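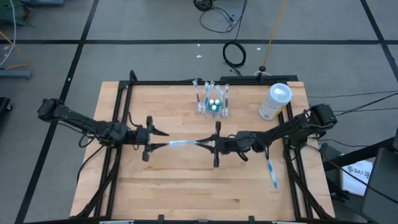 **Notice to Residents of Drellitcombe House**

Residents are advised that the ferry to Vilta will depart at first light. Each household is entitled to one trunk, two blankets and a toothbrush for every member, issued in its wrapper and to be signed for at the long table.

The Office of Removals has received 146 letters on the subject of toothbrushes. It regrets that colours cannot be reserved. A household which asked for purple in November, and was given blue, is reminded that the water at Vilta is the same for all.
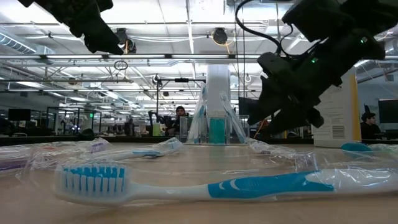
Wrappers should be kept on until the crossing is complete. The Office is aware that the children of the east corridor have opened theirs already, and has decided to take no action. They were told there would be a basin each at Vilta, and it is understood that they wished to be ready.

The clerk on duty has further reported that the occupant of Room 27 came down at 2 in the morning and asked for a second toothbrush. The occupant has lived alone for 50 years. Under the Todorova Rules, a second issue requires a second name, and the occupant declined to give one.
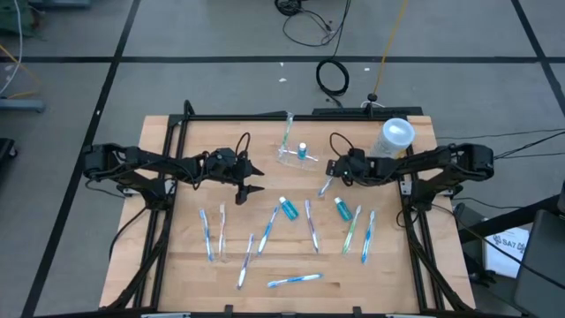
The Office considered the request at length. The rules are plain, and they were written at Durnarik by persons who had never had to leave a house. The clerk was instructed to lay the remaining stock out on the table, the green beside the purple and the blue wherever there was room, and to attend to the stove in the next room until the kettle boiled.

On the clerk's return the register contained one new line, in pencil, with the name left blank. It has been accepted as complete.

Residents should assemble at the lower gate with their trunks closed.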